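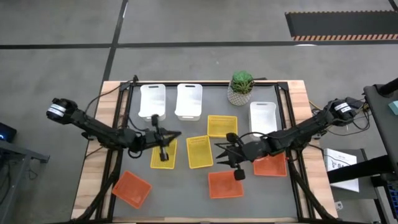 Graltalik review: a job-search organizer for people with too much time and no afternoon

When you lose a job, the first thing everyone gives you is advice, and the second is the name of an app. I got Graltalik from three separate well-wishers in the week after Histaveck let our department go, and by the third I had decided that paying for it would be easier than explaining why I hadn't.

I used it for 90 days, which is the length of the cheaper plan. It costs $70, paid up front, and there is something bracing about handing that over in the same week you learn how to file for unemployment. The company will refund you if you find work in the first month. I did not trouble them on that point.

What it does

Graltalik is a tracker with ambitions. You paste in a job posting and it pulls out the title, the pay (if the employer has been so bold as to list any), the closing date and the requirements. Each application becomes a card, and you drag the card from one column to the next as things move along: Saved, Applied, Interview, Offer, Closed. Most of my cards went from the second column to the fifth with admirable efficiency.

It also keeps a log of what you did each day, and that log is the reason to buy it. My state wants a record of work search activity with every weekly claim, and the form wants the employer, the date, how you made contact and what came of it. Graltalik exports all of that to a tidy PDF. Before this I was keeping it on the backs of envelopes, several of which contained other people's rejections.

Setting it up

Twenty minutes, most of them spent correcting its reading of my resume. It decided that "accounts receivable, regional" was two jobs, one of them called Regional. It also asks you to name your "dream employer" before it will show you the main screen. There is no skip button. I typed "open" and for the rest of the spring I was notified whenever a company with Open in its name was hiring.

The posting search

Weakest part, by a distance. You give it a job title and a radius, and it goes off and gathers listings from the usual boards. My first search brought back 2,725 postings. This is a cheering number until you start scrolling. A great many were the same warehouse supervisor job posted by different agencies under different names, and some had been up so long that I think they had tenure. You can filter duplicates, but the filter works on exact wording, and agencies are very creative with commas.

I gave up on it by May and went back to looking at company websites and pasting the links in by hand. It handles that part well.

The match score

Every posting gets a score out of 100 for how well it fits your resume. I found this harmless in small doses. The interview that went best for me was for a job it had scored at the bottom of my list, and the posting it liked best wanted a commercial diving certificate. I turned the score off in settings, under Display, then Cards, then the little arrow. They have not made it easy to find.

Reminders

Good, and better than I expected. You can have it nudge you to follow up after a set number of days, and it drafts a short note. The drafts are stiff but usable. One of mine thanked a hiring manager for "the gift of your consideration," so read them before sending. The default nudge arrives at 6 a.m., a time I had been hoping unemployment would spare me. That can be changed too.

Compared with the others

Tamsin Grimshaw, who sat across from me at Histaveck and was let go in the same conference room, used Rarnumora instead. It's free, it has the same columns, and the phone version is nicer. What it lacks is the work search export, so she was copying entries into the state form on Sunday-night sort of energy every week of the year. She thinks I overpaid. She may have a point, though she did ask to borrow my login.

I also tried the Ruawai planner, a paper one with a page for each week and a good thick cover. I liked writing in it. I liked it less when a claims examiner, Carla Khoury, wanted a month of entries by the end of the day and I had to type the lot. She was very patient on the phone. My handwriting was less cooperative.

Small complaints

The confetti. When you move a card to Interview, the screen fills with confetti. When the interview is canceled and you move the card back again, you get the confetti a second time.

Canceling takes an email, and the reply comes with a survey.

Should you buy it?

If your state asks for a detailed log and you're applying to a lot of places, yes, for the export and the reminders. Get the 90-day plan and ignore the yearly one, which has always struck me as a rude thing to offer. If you only need a list of where you've applied, Rarnumora will do it for nothing, and so will a spreadsheet.

I start a new job next month - part time, accounts receivable, regional. Graltalik had it down as a poor match.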